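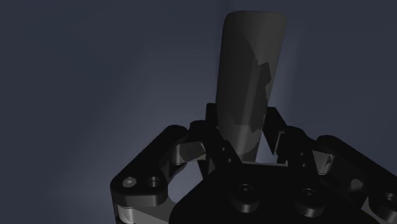

Fig. 1. Tapered grey form, rendered view.

Amutley Water District - Operations Meeting Minutes
24 Sep 2008
Posted by the District Clerk

Minutes of the July meeting were approved with one correction: the valve on the Cullent line is a gate valve.

1. Cullent main. Static pressure at the upper hydrant was logged at 146 psi, above the rating of the older service fittings. Operations will reset the reducing valve and log pressure daily for 10 days. The district engineer asked that readings be taken before the morning draw.

2. Quintela reservoir. Inlet screen cleaned. Sediment depth at the drain is roughly 11 inches. Draining was deferred until the Rorkeo well is back in service - the two cannot be offline together.

3. Rorkeo well. Pump pulled and bearings replaced. Bacteriological samples are at the lab. The well stays isolated until two consecutive clear results are received.

4. Meters. 22 meters on the Cullent route are reading low and will be bench tested. No back billing until results are in. Motion carried, one opposed.

5. Hydrant flushing. Schedule accepted as submitted. Notices go out with the next bill.

Action: Operations to report on items 1 and 3 at next meeting. Adjourned.

Recent items
Rorkeo Well Sampling Results
Quintela Access Road Closure
Minutes - July Meeting
Fall Flushing Notice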